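How does a robot know where to put its fingers?

Picking up a can of drink is easy for you. You look, you reach and you grab. A robot arm has to be told how to do each part, and the telling is done by software, which is a set of instructions for a computer.

The first job is seeing. A camera gives the computer a picture, but to the computer a picture is just a long list of numbers. A program called Sitau searches the numbers for shapes it has learned. Meinir Gethin, who helped to write it, taught it with 1,251 pictures of cans, some standing up and some lying down.

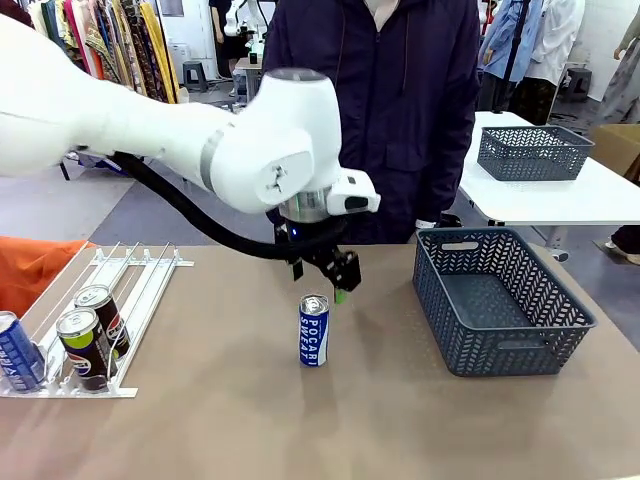
The second job is planning. The arm must get from where it is now to where the can is without knocking anything over. The planning program tries out lots of paths inside the computer before the arm moves at all. It throws away any path that would hit something, then picks a short one from those that are left.

The third job is control. The arm bends at its joints, and each joint has a motor. Many times a second, the control program checks how far each joint has turned. If one is a little behind, its motor gets a little more power.

Then the two fingers close. If they squeeze too hard, the can gets a dent. If they squeeze too softly, it slips.

Words to know
Gripper: the part of a robot that holds things.
Joint: a place where the arm can bend or turn.
Path: the way the arm goes from one place to another.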